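Carkberg Shared Kitchen Record, Release 2

Data card. Last revised January 28, 2018.

Summary

The Carkberg record covers the introduction of robot arms into the staff kitchens of Zwane, a contract catering firm with a preparation site in Dallbridge. It holds 604 work sessions, each made up of recordings from the arm, a task log, and a short written account from the employee on shift. The record was assembled to support research on how kitchen jobs change when part of the preparation work passes to a machine. Motor performance is documented separately in the Riden release.

Contents

Of the 604 sessions, 338 include a complete employee account. The remainder carry the task log only. Sessions are grouped under 14 task headings, among them moving cookware, clearing boards, handling produce and setting out bowls. Recordings come from overhead views and from a camera at the arm's wrist. The two kinds of view are stored in separate folders and share a session number.

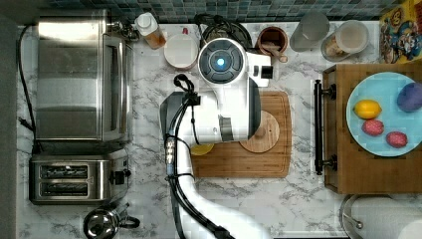

Overhead view of the counter and the arm.

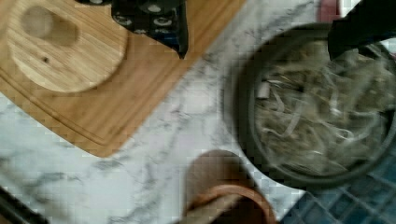 Changes to work

Employees kept responsibility for seasoning, tasting and all decisions on food safety. The written accounts report less lifting and more waiting. Several describe a new duty, that of arranging the counter so that the arm can reach what it needs, which did not appear in any job description before April. Zwane has since added this duty to the posted description and to the pay scale.

In comments returned on the first release, one employee at Dallbridge wrote that the log gave the arm credit for every finished task and gave the person beside it none, although setting up the counter often took longer than the task. The same employee asked that setup time be entered under the name of the shift, and that waiting not be marked as idle. Both requests were adopted in Release 2. The field formerly called "idle" is now "standby," and setup has its own start and stop times.

Known limits

Accounts were written at the end of a shift and vary in length. Night shifts are underrepresented. In 10 sessions the wrist recording and the task log disagree on the start time; these are flagged and left uncorrected.

Terms of use

The record may be used for research and teaching. It may not be used to rate, rank or discipline individual employees. Requests to remove an account are honored at any time and take effect in the next release.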